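Stumirley Sounds Forum > Mixtapes and Playlists > Songs for doing the kitchen to (post yours, be nice)

padstowpete
Wednesday, May 11, 2022 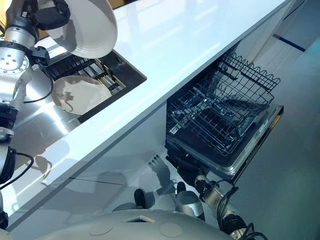

So I've been putting together a tape (well, a playlist, but I still call them tapes and my kids can laugh all they like) and I've got myself properly stuck on the second half. The first side came together in an evening. It opens with Orange Juice, then a bit of Tom Tom Club, then that long Drundamari track with the handclaps that goes on for ages and never seems quite long enough to me. After that it's Saint Etienne and The Go! Team, and by then you ought to be singing into something.

The trouble is side two. I want it to come down gently without turning into a funeral, and everything I try is either too sleepy or wakes the whole thing up again. I had Yo La Tengo in there and took them out, then put them back, and now I've listened to it so often I can't tell any more. What do you all use for the slow bit?

marmaladeskies
Oh lovely, I've been hoping somebody would start one of these! For the slow bit I nearly always go to Broadcast, the earlier stuff, and then something with a nice warm organ in it. Camera Obscura are very good for this too. They can be sad as anything and your foot still taps. I'd leave Yo La Tengo in, for what it's worth. You obviously want them there or you wouldn't have put them back.

tinroof_terry
I'll be the grump. I don't think a tape should come down at all. You've got people up and moving and then you hand them a cardigan. Put ESG on, put some Talking Heads on, finish on Blondie and let them sort themselves out. Also, and I say this with love, that Drundamari track is too long by half. The handclaps are great and then they're just handclaps.

padstowpete
Terry, I knew you'd say that, and I'd have been a bit disappointed if you hadn't. But the handclaps change! There's a bit after the second chorus where they drop behind the beat and the bass comes up underneath, and it gets me every single time. Have another go on decent headphones and then come back and tell me I'm wrong.

Karabo Du Plessis
Hello all, long time reader, haven't posted since September I think. I'm with Pete on Drundamari but I'd say he's picked the wrong version. There's a 7-inch mix that Nakaldale put out, only 2,000 pressed, and it's tighter and has a lovely daft keyboard part that isn't on the album at all. I found mine in a box of brass band records, which I was buying for my dad, and I've been smug about it ever since.

For side two, have you tried Mfinanga? The second record, not the first. It's all quite hushed but there's a shuffle going on underneath, so it would sit nicely after Saint Etienne.

oldgreyflannel
Wasn't it 3,000? I'm sure the insert says 3,000.

Karabo Du Plessis
The insert does say that, you're quite right, but the label said afterwards that they'd stopped at 2,000 and never reprinted the insert. There was a long thread on here about it, with some shouting.

oldgreyflannel
I believe I was some of the shouting. Fair enough.

tinroof_terry
Right, I've had another listen, on headphones as instructed. I'll give you the bass. I still say it wants to finish two minutes sooner, and I'd like to hear this 7-inch before I go any further. Mfinanga I can't get on with, sorry Karabo. It always sounds to me like somebody tuning up in the next room.

marmaladeskies
Terry, you said that about Stereolab and then you had them at your birthday!

tinroof_terry
That was my wife's choice.

padstowpete
Thank you all, this has been a great help. I've got Mfinanga on now and Karabo, you're right, it follows Saint Etienne as if it was meant to. So side two as it stands is six songs: Mfinanga, Broadcast, Camera Obscura, Yo La Tengo (staying), The Clientele, and then an empty space at the end that I keep filling with different things. Last night it was Kate Bush and this morning it was The Beat, so you can see the state I'm in.

tinroof_terry
Blondie.

marmaladeskies
I hate to say it, but I think he might be right about Blondie. Sunday Girl, though, and the French one if you can find it.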